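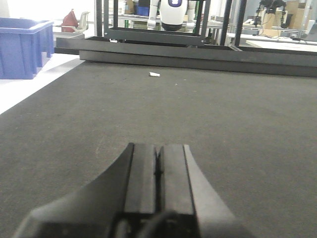

3 November 2025, Vurden, back room

Carpet care and floor litter, continued from the last entry on the gray covering.

Spent the morning on the carpet and most of the afternoon on what had been left on it. The gray stuff hides dirt well until it's something white, and then a scrap the size of a thumbnail shows from the door. Most of what I picked up was white. Paper, a few bits of foam, one twist of something that had been a wrapper.

Went over the surface in front of the long black rail first. The vacuum head won't go flush against the rail, so a strip is always left along the back. Tried the crevice tool held flat. It picks up grit but pushes paper ahead of it until the paper lodges against the metal, and then you have to pick it off with your fingers. Quicker to do the paper by hand first and vacuum second. Writing it down because I did it the wrong way around last time too.

Pile direction matters more than I thought. Strokes away from the rail leave a lighter band, strokes toward it leave a darker one, and the two side by side look like a stain if the light is low. Before reporting a mark, brush across it with a dry hand. If it goes away, it was pile.

Dry brush, then vacuum, then a strip of low-tack tape for whatever is left. I tried three kinds of tape:

- The blue painter's tape lifts specks and leaves nothing behind. Slow, since it fills up fast.
- The Darkari packing tape lifts everything, including fiber. Keep it off the carpet. There is a bald-looking spot under the window from somebody doing this in January and I don't want a second one.
- The sheets off the lint roller are as good as the painter's tape and faster over an open area. No use in the corner by the rack.

Roller refills are down to 5. Put on the Plurnero order.

**The floor by the large carton**

Most of the litter on the floor was near the big brown carton. I'm fairly sure the carton makes it. Every time a flap gets folded back, a little more comes off, and any packing left inside drops crumbs when it's reached into. Nothing gets walked out of the room from that corner, so it stays where it lands.

There is a dark mark on the carpet in front of the carton as well. I don't know what it is. Didn't scrub it. It's in the stain list as unidentified, with the place noted by distance from the wall so we can tell if it grows. Plan is to try plain water on a white cloth, blotting only, and see what color comes off. If nothing comes off, the next thing is the Zapata spot cleaner, which has been tried on an offcut and did not bleach it. The offcut is in the drawer with the date on the back.

Carton itself: the corrugated is still sound enough to keep. Creased, and one lower corner has gone soft. It shouldn't be dragged any more. Dragging is what does the corners, and it rubs brown dust into the pile that takes two passes to get out. Lift it or leave it.

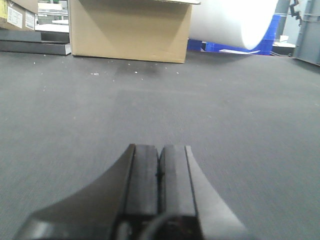 Can the carton sit straight on the carpet, or does it need something under it?

It can sit straight on the carpet as long as it stays in one place and the floor under it is dry. If it's going to be moved more than once a week, put a sheet of hardboard under it and move the hardboard.

Tried the hardboard idea with a smaller box and it works, though the edge of the sheet catches a shoe. Taped the front edge down with painter's tape. That held for the afternoon. Not a long-term answer.

Lifted a corner of a small box that had been sitting near the door for some weeks. The pile under it was pressed flat and a shade lighter, in a clean rectangle. Steamed it with the iron held well off the carpet, through a damp cloth, and teased it up with the stiff brush. Came back most of the way. Left it overnight under nothing and will look again tomorrow. I'd rather not do that on anything bigger than a shoebox.

**Cubes**

Did the cubes while I had the cloth out. Carpet fiber sticks to them and then travels, so clean cubes on a dirty floor is wasted work, and the other way around. Floor first.

Red ones wiped with a barely damp microfiber cloth and dried right away. No cleaner on them. The yellow one had a tacky patch on one face where a label had been, and cooking oil on a cotton swab took it off in a few minutes. Then dish soap, then water, then dry. Anyone repeating this should do the soap step twice. I did it once and the face still felt slick.

Checked all of them for chipped corners by running a fingertip along the edges. 7 are good. One blue has a nick and went into the spares tub with a dot of marker on it.

Colors against the gray, from across the room: red is the easiest to find when it's been dropped or set down somewhere, yellow next, and dark blue is hopeless after four o'clock. If we reorder, no more dark blue. The stock sheet still lists them under the old name, line 2,582, and that line should be changed before anyone orders from it again. 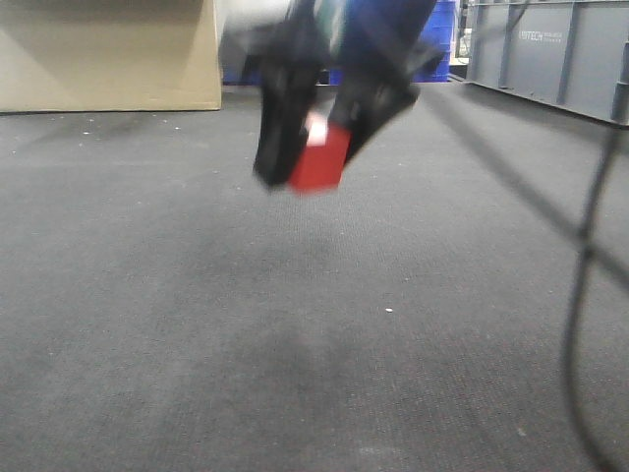 *Red cube held above the floor, large cardboard box behind.*

Storage for the cubes is still the open tub. It collects lint like everything else in here. A lid would fix most of it. There's a lid that nearly fits on the shelf above the sink, and it pops off if you look at it. Tried a shower cap, which works and looks ridiculous. Leaving the shower cap on for now.

**Back edge of the covering**

Went back to the strip along the rail after lunch. Same problem as always, small pale things end up there and stay there. The covering is flat right up to the metal, so it isn't a lip that's catching them. I think they drift when the door opens. Held a bit of tissue at carpet height with the door swinging and it slid toward the back by a hand's width, so that's my evidence, such as it is.

Wiped the top of the rail with a dry cloth. It has a slight gloss and shows fingerprints more than dust. The lower face is in its own shadow most of the day and you can't judge it by eye. Use a flashlight held low along the carpet. Flashlight also turns up specks that are invisible from standing height, so do this before deciding the surface is finished.

Rack uprights: dusted the horizontal crossbar near the bottom, which is where dust sits. The vertical posts hardly hold any. Used the old paintbrush. It sheds a bristle now and then, and a bristle on gray carpet is annoying to find. Needs replacing. A soft 3 inch one would do.

Light scuffs on the covering itself didn't shift with the brush or the roller. They don't feel rough, so I take them to be surface wear. No treatment. If they get worse we can turn the covering end for end, which would put the worn part under the rack where it doesn't matter. 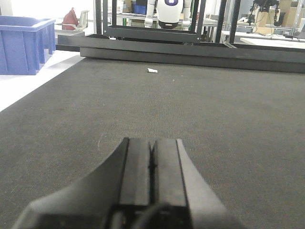
## Routine from here on

Settled on the order below after doing it badly twice.

1. Pick up paper and foam by hand, back edge included.
2. Flashlight check, low along the surface.
3. Dry brush in one direction only, toward the door.
4. Vacuum, brush head on the open area, crevice tool along the rail.
5. Lint roller on whatever is left.
6. Cubes last, and back into the tub with the cap on.

Whole thing took me roughly forty minutes for the covering and longer for the floor, but a good part of the floor time was the flattened patch. Should be shorter next time.

## Open items

- Dark mark by the carton, water test. Not started.
- Flattened patch by the door, look again in the morning.
- Order: roller refills, paintbrush, painter's tape (the wide one).
- Fix the old name on the stock sheet.
- Lid for the tub. Measure the tub before buying, the rim is wider than it looks.
- Ask Darkari whether they can ship in paper padding in place of foam. Paper at least comes up in one piece.
- Vacuum bag changed today. One spare left in the cupboard under the sink, behind the buckets.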